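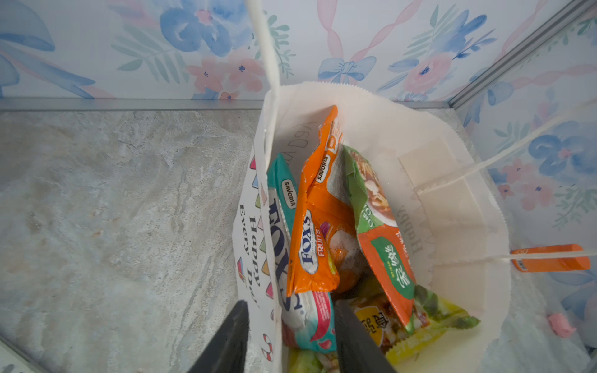

# 瞭望站关了灯，海上的事谁来听

观点 > 海防与航运 > 岸上杂谈

阅读时间：14分钟

先交代一下立场，免得大家读到一半才发现我偏心：我是在武姆贝（Wumbei）长大的，外婆家的后窗正对着瞭望站那条上坡路，小时候晚上睡不着就看山顶那盏灯。所以要我心平气和地谈“沿岸值守体系优化”，有点难。可我还是想试着把道理讲一讲，因为这阵子听到的支持意见，十句里有八句都在讲省钱和先进，剩下那两句是“反正现在船上都有设备”。

事情是这样的。2022年8月19日，海峡管理处贴出通告，说克拉斯蒂达德（Clastidard）海峡南岸的瞭望站要分批停用，值守工作统一转到后方的监控中心，用一套叫Viro的系统来看船。武姆贝排在第一批，明年一月交接。通告写得很客气，一共两页，第二页大半是附图，图上把我们那个站标成了“低效节点”。

低效节点！我把这几个字念给我妈听，她正在择豆角，头也没抬，问了句：“那灯还亮不亮？”

通告里没写灯。

## 他们到底在上面干什么

好多外地朋友一听“瞭望站”，脑子里冒出来的是灯塔，或者是老电影里举望远镜的哨兵。我们那个站没那么神气，海拔53米，一间方屋子，三面玻璃，里头有雷达显示器、电台、一台总在漏水的除湿机，还有一张被烟头烫过的长桌。每班两个人，一个盯着，一个听着，隔一阵换过来。

他们的活儿很杂。大船过海峡，要报船名、目的港、吃水，值班员记下来，有冲突就提醒一声。渔船出去没按时回来，家里人打电话上去问，他们就在电台里喊。起雾了，他们会给港口那边打个招呼。看见不认识的船在禁锚区里磨蹭，他们先喊话，喊不应再往海军和海警那边报。最后这一条大家讲得最多，好像整个站就为了抓坏人似的，可我问过好几位退下来的值班员，他们都说，真正可疑的船一年到头碰不上几回，大部分时间是在跟累得说胡话的船员、搞错潮时的游艇主人打交道。

我觉得这就是整场争论里最容易跑偏的地方。一说“海上安全”，台上的人爱讲舰艇，讲新雷达，讲联合演练，讲航道的战略意义，这些我都不反对，该有的要有。我去听过这类研讨会，茶歇的点心很好吃，PPT里的箭头一个比一个粗。可是箭头的另一头落到岸上，总得落到某个人的耳朵里吧？有人在喊，有人听见了，听见的人知道下一个电话该打给谁。这条链子断在哪一环，后面再多的舰艇也是在码头上干等。

## Viro看得见什么

为了写这篇东西，我专门去参加了Viro的公开演示。公平地讲，挺好看的。大屏幕上整条海峡铺开，每艘船是一个小三角，点一下，船名、航速、航向全跳出来，两条航线要是有交汇的趋势，系统会自己变颜色。讲解的小伙子人也很好，我问了一堆外行问题，他一个都没嫌烦。

这套东西的底子是船舶自动识别信号，加上岸基雷达和几路远程摄像头。大船按规定要装识别设备，也要开着，那自然看得清清楚楚。问题出在小的那些。武姆贝的渔船里有好多是家里传下来的小木船，没装；有的装了，觉得费电就关掉；还有的呢，说句得罪乡亲的话，是不想让隔壁那条船知道自己在哪儿下网，所以也关掉。我舅舅就是这样，他那个鱼点比银行密码还保密。

那靠雷达行不行？小伙子说可以，系统会把没有识别信号的回波单独标出来，再由操作员判断。我问他，涌浪大的时候，木船的回波跟浪头的杂波怎么分？他说算法会过滤。我说过滤掉的是浪还是我舅舅？

他笑了，我也笑了。不过这个问题他确实没有回答我，我后来发邮件追问，回信说“相关参数将在试运行阶段持续调优”。行吧。

我可不是说机器没用啊！值班员自己就最爱机器，站里换新雷达那年，他们高兴得跟过节一样。我的意思是，Viro放在瞭望站里，给那两个坐在窗边的人用，和Viro替掉那两个人，是两笔完全不同的账，通告却把它们写在同一段里，好像买了前者就顺理成章得到了后者。

## 口音这件小事

下面讲的这件事可能听上去很土，可我认为它比算法要紧。

我们那一带说话口音重，而且海上的地名跟海图上的对不上。海图上叫“南礁群”的那一片，渔民分得很细，有叫“老鸭背”的，有叫“半碗”的，有一块石头退潮才露，大家叫它“欠账”，据说早年有人躲债躲到那上面去过。出了事的人，尤其是慌了的人，拿起话筒喊的是什么？他不会报经纬度的。他会喊：“我在半碗外头，进水了！”

坐在武姆贝山上的人一听就知道往哪儿看。坐在后方监控中心、戴着耳机、前面一排显示器的操作员，受过很好的训练，可他得先问一句“请重复您的位置”。问一遍，再问一遍，电池就那么点电，风还那么大。

管理处的人说会做一份地名对照表。好，支持，早该做了。可谁来做呢？我打听下来，他们打算把老海图上的俗名录进去。问题是老海图上的俗名是上上代人的叫法，“欠账”根本不在上面。要做就派人到码头来坐着，一条船一条船地问，还得赶在大家回港卖完鱼、心情好的时候问，要不然谁理你。

口音也一样。我听过一段电台里的对话录音（当事人同意放给我听的，我不写名字了），渔船那边说了一句话，我听懂了，旁边从省城来的同事完全没懂，他以为对方在骂人。人家说的是“舵打不动了”。

## 有个外人替我们算过账

写到这儿得提一下萨比娜·奥斯特曼（Sabine Ostermann）。她早年在别的海域做过岸台值守，后来改行研究这个，前阵子来海峡住了一段时间，在四个瞭望站轮流跟班，夜班也跟。她写的那份报告我前后读了几遍，文字干巴巴的，不好读，可是里面有个想法我一直记着。

她把站上的通话分成“记录在案的”和“顺口说掉的”。前一类有编号，有时间，上得了统计表；后一类就是值班员看见某条船走得别扭，随口在电台里问一声“你那边没事吧”，对方说没事，机器有点热，我慢点开。这句话说完就完了，不进任何表格。奥斯特曼的看法是，评估瞭望站效率的时候只数了前一类，而后一类才是站点平时花力气最多的地方。那条机器有点热的船后来平安到港，所以在统计里它什么也不是。

我跟她通过一次电话，聊得很开心，她中文说得慢，但用词特别准。我问她是不是反对集中值守，她说不反对，有些海域集中得很好，海岸线平直、来往的几乎全是大船、岸上也没什么人家，集中起来反而更稳当。她反对的是先画好组织图，再回头找数据来配。我说这话能写进文章吗，她说可以，请写完整。我写完整了。

## 关于钱

不谈钱不像话，那就谈。

支持停站的人最有力的一句是：武姆贝常住人口将近3000，养一个全天候的站，摊到每个人头上太贵。乍一听有道理，我头一回听的时候还心虚了一下。回家路上越想越不对劲，这个除法的分母是谁定的？站又不是只给镇上的人看的。海峡里跑的货船、油船、Wukero的渡轮，还有路过的各国游艇，哪个不从山脚下过？要摊也该摊到过往的船上去，或者摊到整条海峡沿岸，凭什么让一个卖鱼干的镇子觉得自己占了国家的便宜？

再说省下来的到底是多少。人员工资那一块写得明明白白，监控中心扩建、线路租用、Viro每年的授权和维护却分散在别的预算科目里，我一个学过会计的表姐帮我翻了一晚上，最后把眼镜一摘，说这要是她手下交上来的，她得退回去重做。我不敢断言总账一定更贵，没有完整数字，我没那个底气。可提出要停站的一方，至少该把两边的账摆在一张纸上让大家看。

还有一种花费是写不进账里的。站上的人就住在镇上，孩子在镇上念书，下了班去理发店坐着吹牛，码头上谁换了新船、谁家老爷子不听劝非要自己出海，他们都知道。管理处把这叫“非正式信息渠道”，我觉得叫得还挺好听。以后操作员坐在内陆，轮岗很快，刚把船名认熟就调走了，这些东西从哪儿补？

## 我也听听反对我的人

写观点文章最怕的就是自己跟自己点头，所以我特意找了几个不同意我的人吃饭。

一位在Wukero渡轮上干了好些年的大副，他赞成集中。理由很实在：现在每过一个站就要换一次频道，报一遍同样的内容，有的站应答快，有的站喊半天，夜里尤其烦。要是一个中心管到底，报一次就行，他能腾出手来专心看外头。这个我服气，从驾驶台的角度讲，重复报告就是负担，这事早该改，而且不停站也能改，把各站的信息连起来共享就可以了嘛！他想了想说，那也行，他只是想少说几遍船名。

还有一位以前的同学，现在在后方做应急调度。她讲的话更重一些。她说小站最大的隐患是人会疲劳，一个站就那么几张面孔，有人病了、有人家里办事，剩下的就得连着顶，顶久了耳朵是木的，灯再亮也没用。集中到大厅里，人多，能互相替，主管就站在背后，谁走神一眼就看见了。

我听完好一会儿没吭声，因为她说得对。外婆家隔壁的叔叔就在站上干过，有一年冬天他瘦得脱了形，问他怎么了，他说站里缺人，他把别人的班也值了。我们这些喜欢怀旧的人，嘴里说着山上那盏灯多温暖，很少去想灯底下那个人几点能睡觉。

所以单纯喊“别关”是不够的，照原样留着，等于把那几个人继续耗在上面。我不想当那种人。

## 那我到底想要什么

我想要的东西挺具体，排个先后吧。

第一件，一月的交接往后推，推到Viro在海峡里经历过一整轮季节再说。演示那天风平浪静，海面跟桌布似的，谁看不见船啊。请在冬天大涌的时候试，在渔汛小船成堆的时候试，让老值班员和系统并排坐着看，各记各的，回头对着看谁漏了什么，结果公开。

第二件，站上的编制补齐。补不齐就从监控中心轮派，让后方的操作员到武姆贝来值一段时间的班，认认石头，听听口音，跟码头上的人喝几回酒。将来真要集中，大厅里坐着的也得有这样的人。这个建议我跟调度那位同学说了，她说她愿意第一个报名，条件是食堂别天天炖鱼。我没敢替镇上答应。

第三件是小船上的识别设备。光发文件要求大家开机没有用，得让渔民相信位置信息不会漏到同行手里。现在的公开船位网站谁都能看，我舅舅不信任它，他一点也不傻。能不能做一种只有救援和值守单位看得到的模式？技术上我问过懂的人，说不难，难的是定规矩，谁能看，看了留不留记录，泄露了怎么罚。把这些写清楚，比在码头上挂横幅强得多。

然后是灯。我知道那盏灯在正式的航标表里没有名字，它就是值班室屋顶上的一盏工作灯，从来不算助航设施，从技术文件的角度看，关了就关了。可是从海上回来的人都拿它对方向，对了一辈子。有个老船长跟我说，船上的卫星导航他天天用，好使得很，看见那盏灯的时候他才会去把茶泡上。你要我论证这盏灯的“效益”，我论证不出来，我也不打算论证。通个电能花几个钱呢？

## 说回“安全”这个词

最近大家讲海上安全讲得特别多，口气也越来越大。我不嫌大，这条海峡值得大声讲，油从这儿过，粮从这儿过，真出了事，整个沿岸都得跟着紧张。我只是希望话筒递来递去的时候，偶尔也递给坐夜班的人。那次研讨会的讨论环节，台下有位值班员举手，问能不能给各站统一换一批耐潮的耳机，现在用的一到雨季就滋滋响。主持人说这个问题会后再交流，然后请下一位嘉宾谈远洋力量投送。

我坐在他后面一排，看着他把手放下来，在本子上写了点什么。会后我追上去问有没有人找他交流，他摆摆手，赶车去了，晚上还有班。

要是换作我来排议程，耳机那个问题我会放在上午。听不清的电台，再宏伟的规划也救不了一条正在进水的木船，而且耳机又不贵，真的不贵，我上网查过价钱，加上运费也就是那天茶歇点心的零头。

管理处的意见征集还开着，网页藏得有点深，要从“公示公告”里点进去再往下翻，附件要单独下载，留言框有字数限制，我那份被截了两回才发出去。镇上的老人不会弄，邮局旁边的打印店可以代填，我妈已经拉着我舅舅去了。她填的那一栏我看了，就一句话，问灯还亮不亮。

相关文章

渡轮报港为什么要报那么多遍
雨季的电台：一份来自海边的抱怨清单
小船该不该装识别设备，码头上的三种说法
克拉斯蒂达德海峡的俗名与海图
夜班食堂，以及它为什么总在炖鱼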